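Tablecloths that don't slide, and do you bother ironing them?

Iddale Home Forum > Kitchen and Dining > Linens

kettle_and_crumb
2022-05-27
Hello all, long-time reader and very occasional poster. My mother-in-law passed along a whole drawer of table linens in March and I have been working my way through them ever since, happily, but I have two questions and I'd love to hear how other people manage. First, how do you keep a cloth from creeping toward whoever is sitting at the heavy-elbow side? Second, does anybody still iron for a weeknight supper? I grew up in a house where the cloth was pressed every single time, and I feel a bit guilty when I just shake one out and lay it down. There are 17 of them in the drawer, so you can imagine the pile!

Dunmarrow
Iron for company, shake for family. That has been the rule here for 30 years and we all turned out fine. For sliding I use a thin felt pad underneath, cut an inch shorter than the table all the way around so it doesn't peek out. Cut it with good scissors and take your time on the corners.

pepperpot_lou
I'm going to disagree with Dunmarrow a little (sorry!). Felt holds on to crumbs and smells like soup after a month. I had one and it went in the trash. Clips are so much easier, the plain steel ones, and you can take them off in two seconds when it's time to wash.

Dunmarrow
You wash the felt, Lou. Cold water, flat to dry. Mine has never smelled like soup.

Kulap Phromma
What a nice thread to find with my morning coffee! We eat at the kitchen table for every meal, big or small, so I have opinions, and I hope you'll forgive me for going on. My feeling is that creases are part of a cloth that gets used. I fold mine while it's still the tiniest bit damp, smooth it hard with my hands, and put it under the heavy cookbooks overnight. It comes out nice enough that my aunt in Didlow has only complained once, and she complains about everything. 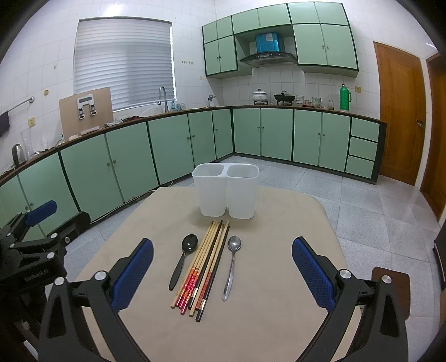 As for color, I would stay away from pure white unless you truly love bleaching. Cream, oatmeal, sand, anything in that family is so forgiving with tea and curry. My favorite one came from Kamolrat, the little fabric shop over in Unden, off the end of a bolt, and I hemmed it myself one rainy afternoon with the radio on. The hem wanders a bit on one side. I put that side toward the wall.

One more thing about sliding: if your table has rounded corners, clips can be a nuisance, because the cloth bunches up where the curve starts. I lost patience with them after 5 tries and went back to a rubbery shelf liner underneath, just a strip down the middle.

pepperpot_lou
Okay, the rounded corner point is fair, mine is square as a box. But shelf liner left marks on my sister's varnish! Please be careful with that one if the table is a good one.

Kulap Phromma
Oh dear, was it the sticky kind? Mine has no glue at all, it only grips. I do lift it up and wipe under it when I change the cloth, so maybe that helps too. Ours is no heirloom, so I may be braver than I should be.

tallulah_b
Has anyone tried sewing weights into the hem? I put little curtain weights in a 16 inch overhang and it hangs beautifully, though it does knock your knees when you sit down. My husband has asked me to take them out. I'm thinking it over.

kettle_and_crumb
Thank you all so much, this is more than I hoped for. I think I'll try the damp fold tonight and see what my guilt says about it in the morning. Dunmarrow, do you remember what weight of felt you bought? I'd like to try that on the big table, where the company cloths go.

Dunmarrow
The thinnest they had on the roll. Take your cloth with you and lay it over the top before you pay, so you can feel whether a glass would sit flat.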